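The rule ran to 45 words, and Lutz Mühlbauer had read it four times without finding out what it wanted.

"A grasp is good," he said aloud, "when the operator would be content for it to be repeated." He put the page down. "Content. Who measures content?"

"You do," said Sun-ja Han. "It's your name on the front."

His name was on the front because Friederike Petersen had put it there before she left for Altulby in March. The Brellutetti Code of Good Handling, seventh draft. Every hand-held gripper on the project was supposed to be used according to it. Lutz had worked at Teuber for 27 years, and in that time he had seen a great many codes go into a great many drawers.

"Show me a good one, then," he said.

Sun-ja closed the fingers on a paper cup and held it upright.

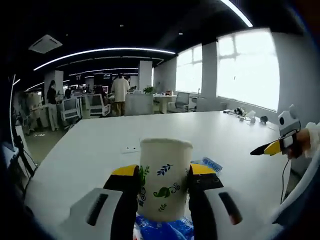
*Rule 7: Hold the object as you would wish it held.*

"Is that good?" she asked.

"I'd have thought so."

"Rule 12 says no grasp is good if the fingers hold anything else as well."

Lutz bent down. There was a crinkled packet under the cup, blue and white, and the yellow tips had nothing to do with it, but lower down the fingers plainly did.

"So it's a bad one."

"By rule 12. By rule 7 it's fine. I'd be perfectly happy to be held like that."

"You're not a cup."

"Nor is the person who wrote rule 7."

He took out his pencil. Beside rule 12 he wrote *except packets*, looked at it, and rubbed it out. He could already hear Shafiq Pramanik on the telephone from Narex, asking whether a sachet was a packet and whether he could have that in writing. Shafiq had once held up a delivery for a week over the word "nearby".

"What did people do before the code?" he asked.

"Picked things up."

"And if they did it badly?"

"We looked at it afterwards and threw it out. Adeel did most of that. He never wrote down why. You could ask him for a reason and he'd say the thumb was lazy."

"The thumb was lazy," said Lutz. He thought it was the first clear sentence he had heard all morning, and it would never get past Narex. 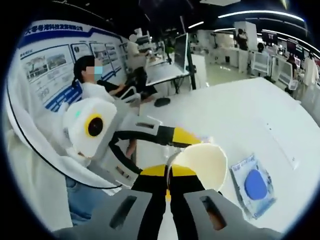
Adeel Ghumman

Lutz turned to the back page, where there was a box for his signature and beneath it another for the date. He filled in the second one first: Wednesday, July 5, 2023. The pen worked, which was a pity.

"If I sign," he said, "will anyone do anything differently?"

Sun-ja considered this. "They'll tick the sheet."

"And the cups?"

"The cups will be the same."

He struck out rule 7, then rule 12, and in the margin between them he wrote that a second person should look at the work and be allowed to say no. It was clumsy, and it had no number. Sun-ja read it upside down.

"Friederike will want to know how you measure that," she said.

"Then she can come back from Altulby and ask me."

He left the box empty and went to find some tea.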